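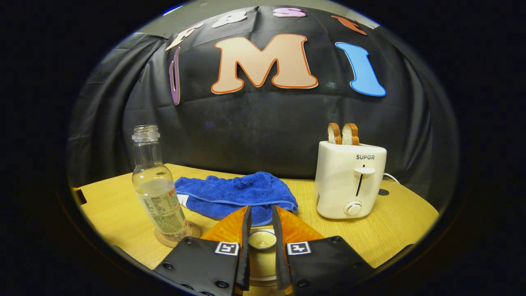
Pastport Table Oil

Item 429
Size: one quart
Price: $98
Sheen: matte
Made by Zarnari

Pastport is a clear oil and wax finish for indoor wood tables, desks, counters and shelves. It goes on with a cloth or a white pad, soaks into the surface, and leaves a thin layer that can be repaired in one spot without stripping the whole top. It is sold ready to use. Do not thin it.

What it is for

Use Pastport on bare wood or on wood that already has an oil finish. It works on oak, ash, maple, beech, birch, walnut and cherry. Pale woods turn a little warmer in color with the first coat and change very little with the second. Dark woods get noticeably darker. Try it on the underside of the top first and let it dry overnight before you decide.

It will not soak through varnish, lacquer or polyurethane. If you are not sure what is on your table, put a drop of water on a clean area and wait ten minutes. If the water sits there and leaves no mark, the top probably has a sealed finish and has to be sanded back to bare wood. Veneered tops can be oiled too, but sand them by hand and stop as soon as the old finish is gone.

Coverage

A quart covers 232 square feet in one coat on smooth hardwood. Softwoods and end grain take more. For most kitchen tables, one quart is enough for the first two coats and several years of touch-ups.

Applying it

Sand with the grain, finishing with 150 grit. Going finer than that closes the surface and the oil stays on top, where it gets sticky. Vacuum the dust and wipe with a dry cloth.

Stir the can well, all the way to the bottom. The wax settles. Do not shake it.

Pour a small amount on the wood and spread it thin. Work on one section at a time, and keep a wet edge so that you don't get lap marks. Wait 15 minutes, then wipe off everything that has not soaked in. The surface should feel almost dry to the hand when you are done wiping. Most of the complaints we get about tacky tables come from oil that was left on too long.

Let the first coat dry overnight with a window open. Rub lightly with a white pad and put on the second coat the same way. A third coat is worth the time on a desk or on a table that gets used for every meal.

Drying and use

Light use: 24 hours
Plates, lamps and other objects: three days
Water, cleaning and tablecloths: two weeks

Cool or damp rooms slow this down. In a humid July, allow an extra day between coats.

Cleaning and touch-ups

Wipe with a damp cloth and a little mild dish soap, then dry. Skip ammonia, bleach and scouring powder. When the wood starts to look dry or pale, usually where people sit, clean it, let it dry and rub in a small amount of oil. For a white ring or a scratch, sand the spot lightly with the grain, oil it, and blend out past the edges. It may look different from the rest for a week or so.

Safety

Cloths soaked with oil can heat up and catch fire by themselves. Lay them flat outdoors to dry, or put them in a metal can filled with water and close the lid. Do this the same day. Wear gloves, keep the can away from children, and do not pour leftovers down the drain.

Storage

Close the lid tightly and keep the can from freezing. An unopened can keeps for three years. Once opened, use it within a year. If a skin forms, cut it out and strain the rest. If the oil has turned to gel, throw it away with household hazardous waste.

Goes with

Plurport cloths, lint free, pack of 12
Xavier white pads, pack of five
Zarnari sample card, oil on six woods

Customer notes

"Used it on an oak table my parents bought secondhand. Two coats, and a third on the end near the stove. Smell was gone in four days. I would have liked a smaller can." Naveed Afridi

"Good finish, but my maple desk came out more yellow than I wanted. Should have done the test patch. It has held up fine to coffee cups." Ronaldo Portela

Shipping

Ships by ground only. We cannot send it by air or to a P.O. box. Unopened cans can be returned within 30 days. Opened cans cannot be returned.

Page updated February 27, 2022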